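How Do You Teach a Robot to Tidy Up?

Picking up a toy and putting it in a bin is easy for you. You have done it so many times that your hands almost do it by themselves. For a robot, it is a hard job. The robot has to find the toy, work out where its edges are, move its fingers to the right spot, squeeze just enough, and let go at the right time.

For a long time, people taught robots by writing out every move. Go forward this far. Turn this much. Close the fingers. This works well in a factory, where the same part arrives in the same place all day long. It does not work well on a messy table, where every object is in a new spot.

Learning by copying

Evaristo Magaña and his team at the Clellerum lab wanted to try a different way. Their project is called Grimeo, and it uses a method named imitation learning. Imitation means copying.

First, a person guides the robot's two arms through a job, from start to finish. While this happens, a computer saves what the cameras see and how each joint in the arms moves. One full run is called a demonstration. Then the person moves the objects to new places and does it again. 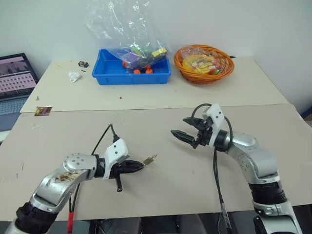 A computer program then studies all the demonstrations and looks for patterns. When the camera view looks like this, the arms should move like that. After enough practice, the program can make good guesses about objects in places it has never seen before.

Why the mess matters

In January the team started with a very clean table and 122 demonstrations. The robot learned to pick things up, but only when the table stayed clean. If someone left a scrap of paper nearby, the arms often went to the wrong place.

So the team made things harder on purpose. They added wrappers, small packets and bits of tissue. They used bins and baskets of different shapes. They recorded 257 more demonstrations this way and trained the program again.

Clear plastic was the biggest problem. You can see through it, and it shines where the light hits it, so a camera has trouble telling where the plastic ends and the toy behind it begins. Tiny objects were hard too. A robot finger that is off by 5 millimeters can still grab a big block, but it will miss a screw completely.

What the team found

To test the robot, the team set up new tables that were not part of the training. With the clean-table lessons only, the robot got fewer than half of the pickups right. With the messy-table lessons added, it got about three out of four.

That is better, but it still means one miss in every four tries. Most of the misses were with thin, flat things, which are hard to get a finger under. The robot was also slow – a person could clear the same table several times before it was done.

The team now wants to record more than 4000 demonstrations, with help from a second lab at Cander. They want to find out if the robot keeps getting better with more lessons, or if it stops improving after a while.

Words to know

Gripper: the part at the end of a robot arm that holds things.
Joint: a place where an arm can bend or turn. Your elbow is a joint.
Demonstration: one complete example of a job, saved so a robot can learn from it.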